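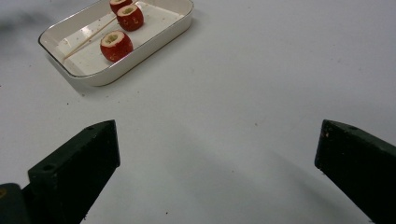 Growers at the eastern end of the Flusley irrigation district say the new delivery schedule will leave them short in the last weeks of picking, and that they were told of it too late to change what they had planted. One grower, who asked not to be identified, said the notice arrived after seedlings had been ordered and paid for. "We can work with fewer waterings or with smaller ones," the grower said. "Both at once is hard on a tomato crop."

The schedule was published by Sokudia Water, which runs the district's channels and pump stations, on 9 May 2022. It replaces delivery on request with a fixed rotation. Properties on the main channel will receive water every four days and those on the eastern spur every six. Orders outside the rotation will be accepted only where there is spare flow in the channel, and will be charged at a higher rate.

Sokudia said the change was needed while the lining of the eastern spur is replaced. The existing concrete has cracked along most of its length, and losses through the bed have increased each season. Under the works program the spur will be drained in sections, lined with a synthetic membrane and covered with a new concrete layer. Each section is expected to be out of service for 17 days.

The district supplies 130 properties, most of them growing tomatoes, capsicums and cucumbers for the fresh market. Small-fruited tomatoes have taken up a growing share of the planted area because they bring a better price per tray, but they are less forgiving of uneven watering. Fruit that swells quickly after a dry spell tends to split at the shoulder, and split fruit can't be sold in punnets. It goes to sauce or is ploughed in.

Growers on drip systems with on-farm storage are less exposed. A dam or tank that holds a week's supply allows daily watering to continue between deliveries, provided the pump and filters can handle the sediment that settles out. Properties without storage take water straight from the channel and will have to match their watering to the rotation. More than 50 properties are in that position, according to the notice, and the greater part of them are on the eastern spur.

Sokudia is offering to share the cost of temporary storage for those properties. The offer covers flexible bladder tanks and the fittings needed to connect them to an existing pump. Site preparation is not covered. Applications close at the end of May, and applicants must show a current delivery entitlement and a plan of the site with levels marked.

Pascual, the packing company that takes much of the district's crop, said it would not alter its size and colour grades for the season. It has agreed to extend receiving hours at its Flusley shed so that fruit picked ahead of a delivery can be brought in the same evening. The company said it would also accept part-filled bins from growers on the spur, which it does not normally do, and would weigh them individually.

A second objection concerns measurement. The meters on the spur are older mechanical units, and several growers have disputed their readings at low flow. Under the previous arrangement an error of a few per cent made little difference, as water could be ordered again the next day. With a fixed volume delivered every six days, an over-reading meter means a shorter watering. Sokudia said meters would be tested on request and that the fee would be refunded where a unit was found to be outside tolerance. Testing is done at the Stunari depot and takes three working days, during which a loan meter is fitted.

The utility did not accept that the notice was late. It said the lining works had been listed in its forward program for two years and that the rotation intervals could be set only once storage levels for the season were known. It acknowledged that the interval for the spur was longer than the one in the draft, which gave both channels the same rotation, and said the difference reflected the reduced capacity of the bypass pipe.

Growers have asked for the works to be done in shorter sections, which would lengthen the program but keep each outage closer to a week. Sokudia said it had looked at that option and found that the additional coffer dams and joints would raise the cost by 15 per cent. Joints are also the most common point of failure in membrane-lined channels – a view the growers' written submission does not contest.

The first section to be drained is the one nearest the Stunari road crossing. Affected properties will receive individual notices with dates and the location of the nearest standpipe. Stock and domestic supply will be maintained by tanker where no standpipe is available. A revised copy of the rotation, with a correction to the numbering of outlets on the main channel, is available from the Flusley office.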